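Flolel Open Day, Sombatkul Building

Posted 2020-02-10

I went to the Flolel open day with low hopes and a parking receipt, and I came home with both. Flolel sells what it calls home order, meaning bins, trays, hooks, drawer inserts and a course that teaches you where to put things. The showroom takes up the ground floor of the old Sombatkul building, all 4000 square feet of it, and twice a year they open the back rooms so people can see how the course gets made.

A reader wrote in after my piece on closet systems and asked if I would look at Flolel before she spent money on it. So this is for her, and for anybody else who has the mail-in form sitting on the fridge.

Getting in

The sign on the street says Zustby, which is the name of the storage line, so I walked past it twice. The door is on the side. You get a sticker, a tote bag with a catalog in it, and a sheet with the schedule for the afternoon. The schedule said the table talk was at two. It started at two twenty-five. For a company that sells a course with a chapter on being on time, I thought that was worth writing down.

The coffee was good. The cookies were the kind that come in a clear plastic clamshell from the grocery store, and they were gone early.

The front room

Most of the front room is shelving. Zustby shelving is decent. I pulled on it, leaned on it, and took a drawer all the way out and put it back in, which I recommend doing in any store, whatever looks you get. The drawers run smoothly and stop where they should. The small hooks are another story. The back of each one is a sticky pad, and two of them were already peeling off the display wall, in a room that is presumably kept dry and at one temperature. My bathroom is neither of those.

The prices are printed very small. A plain tray that fits in a desk drawer is $50. I checked the tag against the catalog because I thought I had misread it. I had not. It's a nice tray. It is still a tray.

There was a wall of before and after kitchens that I have complaints about. In every after, the light is better. The counter gets cleared, sure, but somebody also opened the blinds. I asked one of the staff where the toaster had gone in one of them and was told that the family had "rethought toast." I don't know any family that has done this.

The method

The course is built on something called Tritident. I asked what the word meant and got two different answers, so I'll leave it alone. As a method it comes down to three passes over any surface in the house. On the first pass you take away trash. On the second you take away things that live somewhere else. On the third you decide about whatever is left, and this is where the trays come in.

My grandmother did this every night after supper and didn't have a word for it. But I want to be fair. Plenty of people never had anyone show them, and there is something to be said for having the steps in order. My complaint is with the workbook, which takes four chapters to say it, and with the claim in the catalog that you will "get your evenings back." My evenings are not under the mail.

The back rooms

This was the part I had come for. The back rooms are plainer than the front and I liked them better. Gray walls, tape on the floor in places, a sink with mugs in it. I was glad to see the mugs. One room is for kitchens, with a stretch of counter and a set of upper cabinets. One is for laundry, and smelled of detergent. The last one is for tables, and it had the biggest crowd, partly because it was the warmest.

The table lesson is where the course starts, because a table is the first thing to fill up in most houses. It uses ordinary things of the sort you would find anywhere: something to drink out of, something soft in a packet, a bin.
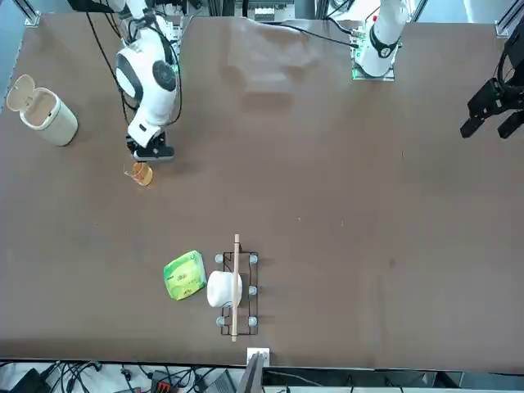

The brown table in the last room, with the little amber cup, the green packet and the bin with its lid up.

I'd have picked a messier table. Mine at home has a school form on it that was due last week, a dead battery, a live battery that I can't tell from the dead one, and a candle nobody is allowed to light. A glass cup is the easy case. You know what it is, you know it goes to the sink, and the only way to get it wrong is to break it. I asked if there was a harder version. There is, in the second part of the course, which is sold separately.

The bin deserves a paragraph. It's a round cream one with a hinged lid, and it was up on the table with the rest. I don't like a trash bin on a table. I don't care how new it is. The answer I got was that having it close by means the first pass gets done in one go, without walking back and forth to the corner with a handful of wrappers. As far as that goes, I believe it. I tried it at home that night with a mixing bowl in place of a bin, and it did save trips. Then I ate breakfast at that table and was happy it had been a bowl.

I do like a lid that flips back and stays back. The one in my kitchen drops on your wrist when you're scraping a plate. Whether this type still stays open after a year of being stepped on, slapped and overfilled is something an open day can't tell you, and I wasn't able to get a straight answer on how long the hinge is meant to last.

The packet started the only real argument of the afternoon. It's bright green and yellow, soft, the size and shape you'd expect of tissues or wipes, and I couldn't get near enough to read which. A woman behind me said that it lives on the table and should be left where it was. A man in a fleece said that if it stays, everything stays, and the whole thing falls apart. They went back and forth on it for longer than the talk itself had spent on the subject. I'm with the woman. In a house with a small child or a person with allergies, the tissues live on the table, and any system that keeps moving them to a drawer is going to lose.

The person giving the talk said that this was a "third pass question." That seems to be what they say when they don't have a rule for something.

One more thing about that room, and it's a small one. The tabletop is dark and smooth, and it throws the light back at you in a big pale patch. Dark tables show every crumb and every ring. I've owned one. If Flolel wants to be honest with people about surfaces, a chapter on what color table to buy would do more good than the chapter on gratitude.

Questions they did answer

Can you send trays back? Yes, within the month, if the box isn't damaged. You pay for shipping.

Do you have to buy Zustby bins to follow the course? No, and they said so without being pushed, which I give them credit for. The workbook does picture Zustby on nearly every page, though.

Is there a discount for open day visitors? There is, but it only applies to the full course and not to the first part alone. The first part alone is the one I'd consider.

Questions they did not

How many people finish. I asked it three different ways. The first time I was told that everyone finishes at their own pace. The second time I was told about a retired couple who had done their garage. The third time I was offered another tote bag.

I also asked what happens to all the stuff that leaves the house. There's a line in the catalog about "letting go kindly." In practice you put it in a car and drive it somewhere, and the thrift store near me has a sign up asking people to please stop bringing mugs. The course has half a page on it.

Would I pay for it

For the whole course, no. For the shelving, maybe, if I had a wall that needed it and the price came down. The desk tray, no, never, I have a shoebox lid doing that job and it has been doing it for years.

The table lesson has something in it. The order of the passes makes sense, and I noticed that I was less cross doing it in that order than I am when I pick things up as I see them and carry them from room to room. You can have that for free, from this page. Trash first, then things that belong elsewhere, then the rest. Use a bowl.

For the reader who wrote in: save your money until you've tried it for two weeks. If the table is still clear at the end, you didn't need the course. If it isn't, I doubt the workbook would have helped, but you could borrow a copy. The library on my side of town has one, and it didn't look as if many people had opened it.

The next open day is in March. It's free, but you have to sign up ahead, and signing up puts you on the mailing list. I've had four emails from them already, two of them about decluttering my inbox. Park on the side street behind the building, where the meters take coins. The lot in front is for customers, and they do check.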